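Imprimir | Enviar por correo

Categoría: Escapadas y ferias

¡Por fin fui a la feria de menaje de Gornham! Llevaba años oyendo hablar de ella y el viernes me planté allí a las 8, con un café malísimo en la mano y la lista de la compra ya medio olvidada. La entrada costaba 5 euros y daba derecho a volver por la tarde (lo hice, claro).

Lo mejor, el pabellón de Mercado: vajilla descabalada, manteles por metros y una señora, Eirlys Lougher, que arregla mangos de cuchillo mientras te cuenta su vida. Le dejé dos para octubre. En Lisidau había una cola tremenda por unas teteras que a mí, la verdad, ni fu ni fa.
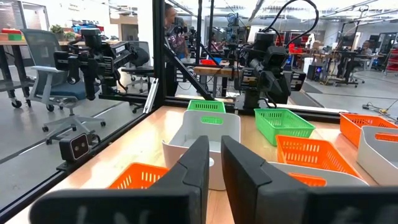 Yo piqué con las cestas caladas, que me chiflan en verde y en naranja, y el cubo blanco rectangular también me tentó, pero iba en autobús y ya no me cabía nada más. Para comer, bocadillo de tortilla junto al aparcamiento. El último autobús sale de la puerta 14, ojo, que yo me fui a la otra punta y casi lo pierdo.

Entradas recientes
- Un domingo entre libros viejos
- Visita a la fábrica de galletas
- Qué llevar a un mercadillo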